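Guvik student robotics: where we are with the shelf stocking project
8/6/19

Hi Serena, you asked for something short before the Fondo people meet, so I'll try (you know me).
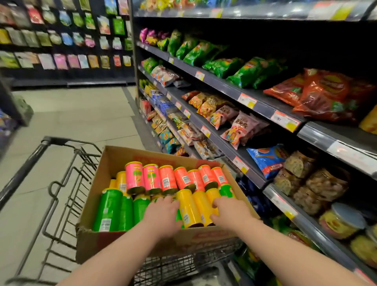 We've now had five mornings in the supermarket and the kids love it! We picked the snack aisle because the packaging is so varied, bags and tubs and canisters all mixed up together. Canisters are the favorite to argue over. They lie on their sides in the box, packed in rows, and Vilja's group wants to plan every grasp from the end cap while Raimo's group swears by the middle. I'm staying out of it.

Numbers for your form: 14 students signed up, 12 still coming. We have 19 product types in the grasp list, and bread is the worst of them so far, the plastic wrap confuses our depth code badly.

Money is fine except for the wrist motor. Kiiskinen quoted us more than I'd budgeted, so I'd like to move what's left of the travel line over to parts, if you're okay with that. Chia-hao has the quote and can send it tonight.

Next up is the full restocking run on our practice shelf, and then the November demo. Sirkka still needs a yes or no on the room from you!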